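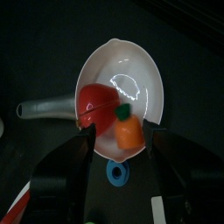

Vittoria reckons we should stop recording full scoops until the wrist view is sorted, and keep the toy food in the set but drop the number of pieces per go to two. Her point is that the policy learns the glare before it learns the tomato. I half agree.

Notebook, June, started 9.40 am

Task today: spoon carry, toy veg in the bowl, wrist camera only. White spoon, dark bench, clutter left in on purpose.

Total on the Sekima drive before we started was 1,706 episodes, all tasks. Target for spoon carry is 1,000 and we're well short of it. Planned 100 for today and got 45 I'd keep.

Notes on the view:
- Bowl throws a bright reflection near the top. Exposure settles on the white and the black fingers nearly vanish into the bench. Try the diffuser over the lamp before touching camera settings.
- Tomato half and carrot are easy to tell apart by colour. Want some episodes with two reds so it can't lean on that.
- Blue ring under the spoon is a fair distractor. Move it between episodes, I kept forgetting.

Teleop lag was bad again until I restarted the Dresemetti box. Anything recorded before the restart is tagged "lag" and shouldn't go into training. Hala Darwish wants those kept anyway for the failure classifier, so don't delete them.

Label wording: use "carry spoon with food", not "scoop". We've got both in the older files and I'll have to fix that by script.

Still to do: diffuser, relabel, ask Głowacki about spare finger pads.

Last updated: June, 4.15 pm
2 comments
Back to top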